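全身控制里的开门任务：把接触力误差喂给步态层

2024/06/06

前一篇写了 Cereo 框架的任务空间分解，这篇记录它在带铰链物体上的表现。铰链门的麻烦在于手端一旦抓住门沿，机器人与环境之间就形成闭链：门只剩一个转动自由度，手的轨迹被约束在圆弧上，圆心和半径的估计误差会直接变成内力。固定底座的机械臂可以靠阻抗控制吸收这部分内力，双足平台则会把它传到髋部，最后体现为支撑脚的压力中心漂移。

常见做法是上下身解耦：上肢跑阻抗，下肢把手端力当作外部扰动。门阻小的时候没有问题。烘干机的门有卡扣，脱开瞬间力有阶跃，下肢控制器看到扰动时质心已经偏了。

Mirani 的改动在于把手端力误差作为前馈量送进步态层。具体分三步：

1. 抓取后先做小幅试探，用手端位姿序列拟合铰链轴，得到圆心和半径的初值；
2. 沿切向施力，法向刚度调低，法向残差用于在线修正半径；
3. 切向力误差经低通后换算成期望质心偏移，与落脚点一起进入同一个二次规划。

第三步的低通截止频率最敏感。设得太高，力传感器噪声会让落脚点抖动；设得太低，又退化成解耦方案。我们扫了一遍参数，最后取 7 Hz，没有再细调。 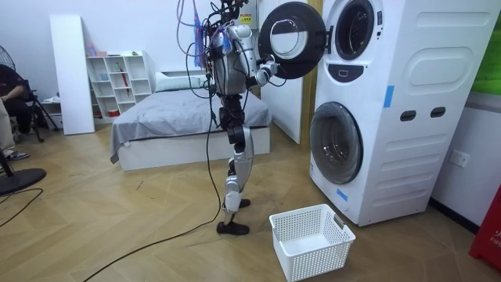
*图 1　双足平台抓住上层机门的门沿，门处于打开状态，下层门关闭。*

测试对象是叠放的洗衣机与烘干机，只操作上层的门。门的开合半径不提供给控制器，初始站位在标称点附近随机扰动。解耦基线与 Mirani 各跑 32 次，手端、抓取检测和试探动作完全一致，只替换力误差的处理方式。

成功的判据是门开到 70 度以上，过程中手端不滑脱、不触发保护性停机。三个条件缺一即记失败，中途重抓也算失败。

结果上，两种方法的抓取阶段没有区别，差异集中在卡扣脱开之后。基线的典型失败模式是后撤一步时手端仍受法向力，躯干被拉向机器一侧，随后触发停机。Mirani 下这种情况明显减少，法向内力峰值比基线低，最多低 2 成。剩下的失败多数来自铰链轴初值：试探幅度太小时圆弧拟合病态，半径偏大，在线修正来不及收敛。这一类失败与步态层无关，换成哪种方案都会出现。

几点限制：

- 地面是平整的木地板，没有测地毯或门槛；
- 门的惯量小，结论不能直接推到防火门一类的重门；
- 拟合假设铰链轴固定且竖直，带联动机构的柜门不适用；
- 线缆拖曳力没有建模，目前由质心估计器的偏置项吸收，转身幅度大时偏置会跟不上。

另外，用 Allton 仿真器复现时，卡扣的力曲线要单独标定。默认的弹簧模型没有脱开后的负斜率段，仿真里两种方法几乎没有差别，我们早期因此误判过一次。现在的做法是先用手持测力计拉门，录下力与转角的关系，再以查表方式写进接触模型。

代码在内部仓库 Ornerura 的 hinge 分支，配置文件与上面的参数一致。日志格式改过，旧的绘图脚本读不了新数据，需要先跑转换。下一步是把试探动作的幅度改成自适应，按拟合协方差决定何时停止，计划 9 月前后做完对比。关门任务暂时不排，卡扣压合时的力方向相反，步态层的约束要重写。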